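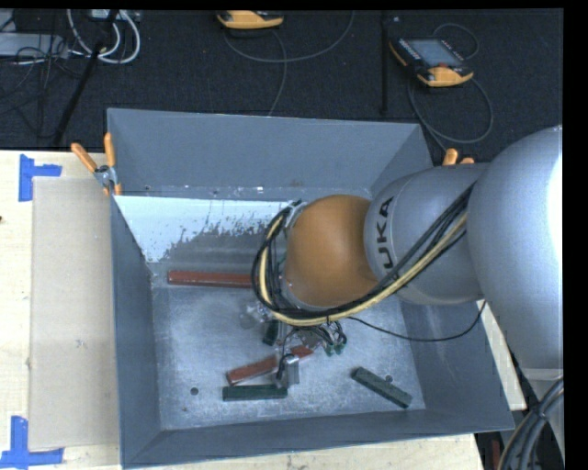

Chapter 4
Sorting and Storing Small Parts

A container does a great deal of the work in any storage system, and most people choose it last. Before you label a shelf or buy a cabinet, you need to know what the parts will sit in and how often someone will reach for them. A metal bin with high walls that slope outward, set on a tabletop, gives the hand more room at the top than at the floor. Red and dark green blocks can lie in it at any angle and still be told apart by color. The same blocks in a deep, narrow box would have to be tipped out first. Scuffs and scratches on a bare metal floor do no harm to parts like these, but they matter a good deal for lenses or polished fittings.

This chapter covers open bins, divided trays, and closed drawers, in that order. Section 4.1 deals with the shape of the bin and the slope of its walls. Section 4.2 looks at mixed contents and when it pays to separate them. Section 4.3 follows Abbas Hashemi through the reorganizing of the Alipour parts room, which held 2643 items on 12 shelves when he began work there in March. His stock list is printed at the end of the section, and you will need it for the exercises.

Two terms are used throughout. The "pick face" is the open side or top of a container, where the hand goes in. The "fill line" is the highest level at which parts can be stored without spilling. In this book the fill line is set at 70 percent of wall height unless a table says otherwise.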